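Subject: Re: Kurnitz two-armed kitchen unit, anyone tried one?
From: Ha-neul Woo
To: Nutville Shared Kitchens list

Hello all, and hello to the new folks who joined in November,

I've been meaning to answer this one properly, so put the kettle on.

> Has anyone on the list had a proper look at the Kurnitz trial package?
> The brochure talks about dishes and tidying but there isn't a word in
> it on how much floor you need or how it gets on with an ordinary
> dishwasher. We have a galley kitchen at Ballside and I don't want to
> waste anyone's time. Also, what does it cost once the trial is done?

I went along to a demo morning through Mthembu, who handle the bookings, and I stayed a good deal longer than I'd planned to. They were very patient with me. I asked to be sent the robot's own view of the work, as I thought that would tell you more than anything I could take from the side of the room.

Floor first, as that was your main question. The kitchen they use is an island in a carpeted room, with plenty of space to come at the sink from the front. There's tape on the carpet, and for your galley I'd get a tape measure out before you do anything else.
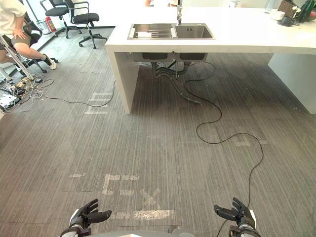
Facing the island and sink, both hands open at the bottom.

You'll notice the cables across the carpet. I would want those sorted in any kitchen where people are walking past with hot pans, and I said so. If you book a visit, ask what has to be plugged in and where, and ask how long the leads are, as my own notes on that are hopeless.

Now the dishwasher, which is the bit I really enjoyed! It was a built-in one with a pull-out wire rack, much like the one my sister has, and nothing about it looked out of the ordinary to me. The hands have proper fingers, and I found myself watching those far more than the arms.

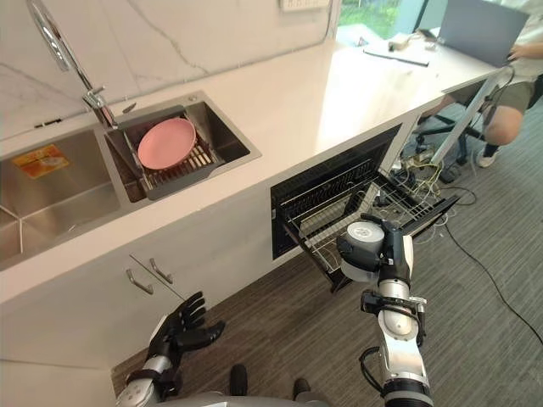
Cup in the right hand, just above the dishwasher rack. Pink plate on the drying rack behind.

What I can't tell you is how it would manage a full load of the mismatched crockery most of us own. One cup is one cup. I'd take along a box of your own things, including that awkward gravy boat everybody has, and ask them to try it.

On the matter of carpet, somebody asked me off list whether it was a special floor. It's grey striped carpet, the sort you'd see in any office, and the tape on it has seen better days. Your lino at Ballside may be another story, so do ask.
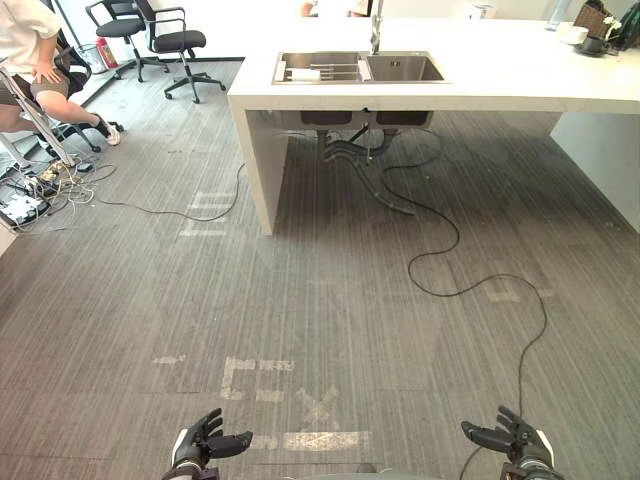

More of the floor from the robot's side, with the tape marks in front of the hands.

As for cost, the quote I was given was $2000 for the trial, which runs 6 weeks and includes 2 visits from their technician. After that it's $243 a week if you keep it on. I thought that was steep for a small kitchen like ours, though a bigger place might see it differently. Delivery wasn't in the quote — check that, please, before you take anything to your members.

My favourite part was seeing both hands on the one cup. I'm not sure why it pleased me so much, but I've shown this last one to half the family.
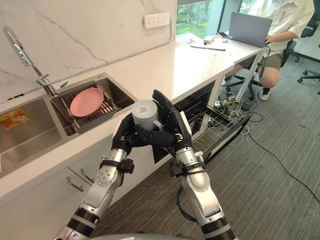

Both hands on a light grey cup by the open dishwasher.

So would I book it? For us, not this year. For you, I'd go and have a look, bring your measurements and the gravy boat, and get them to put the weekly figure in writing. Mornings are best, and I was there by 9 and had the parking lot nearly to myself.

If you do go, would you mind asking how noisy it is with two people trying to talk beside it? I forgot, and it's been bothering me ever since.

Warmly,
Ha-neul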